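**Anyone else stuck on book 3 of Akotness?**

**mossgate** wrote:
OK so I flew through the first two and now I've been sitting on page 114 of the third one since October. The Nudum chapters are killing me! Does it pick up? I loved Brimcombe as a setting (the flooded market, the bell law, all of it) and now we're just walking across salt.

**tarn_reader** wrote:
It picks up, but you've got a ways to go. I'd skim to the second council and slow down there. The whole set is 1,230 pages and I'd cut maybe a fifth of it.

**inkwell5** wrote:
Nooo, don't skim Nudum! The salt walk is where Fourie (the ferry guild, not the town) gets explained, and the ending makes zero sense without it. My favorite part of the series, I'll fight you.

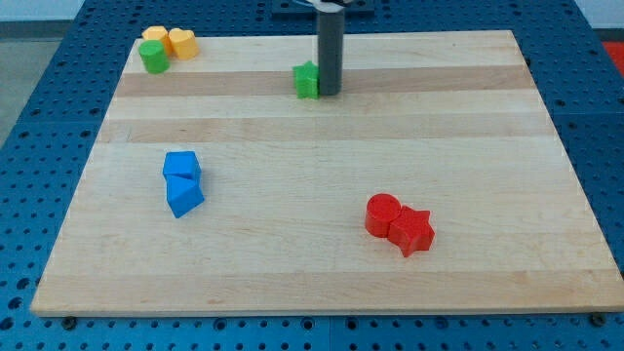 *yellow hexagon, yellow heart, green cylinder*

**tarn_reader** wrote:
The guild gets explained again in book 4, by a character who wasn't even there. You could skip the walk and be fine. I did on my reread.

**inkwell5** wrote:
Book 4 gives you the guild's version and they're lying!! That's why you need both. Did you miss that?

**mossgate** wrote:
Um, spoilers? I'll try for 5 more chapters and see. Is the audiobook any better for this stretch?

**pell_and_co** wrote:
Audio is great for Brimcombe, kind of a slog for Nudum. The narrator does this whispery thing the whole way across. I switched to paper.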